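Wrist tracker build: tips for wearing it through a bathroom clean

Nov 28, 2020

These are shop notes for anyone building the Cletach wrist set at the Darnside workshop. Kastriot Softić did the wiring and I did the straps. We use the set to record hand motion during chores, for the cleaning arm we are building.

Strap fit

Put the straps on bare skin and push your sleeves well up. Tighten until the marker modules stop rocking when you turn your palm over. Keep every printed square clean and flat. A dab of glue under a lifted corner is enough, but wipe off any that squeezes out, as shiny glue can hide the pattern.

Cables

Leave 10 inches of slack past the elbow and tape the cable to the back of your shirt. Before you start, reach as far as the back wall and bring your arm home again. If the strap tugs, let out more cable.

Scrubbing

Hold the sponge flat under your fingers and lean on the other hand. Marble stains tend to collect along the backsplash and next to the faucet, so start there. Use a cleaner marked safe for marble. Vinegar will etch it.
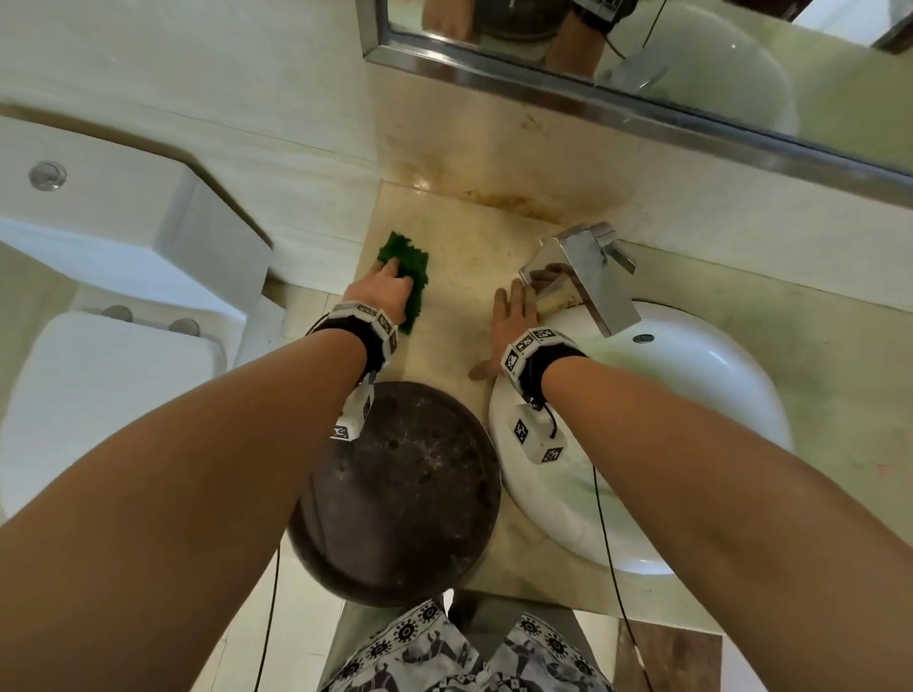

Sensor boxes

The boxes are not sealed. Unplug both and dry your hands before you run the faucet. Amra Radulović lined hers with thin foam, and it has held up for 33 sessions. Wipe the straps with a damp cloth after each use and hang them up overnight.

Saving the recording

Stop the recorder before taking off the straps. Our last file ran to 1,162 lines, and the final 300 were just me fighting with the buckle.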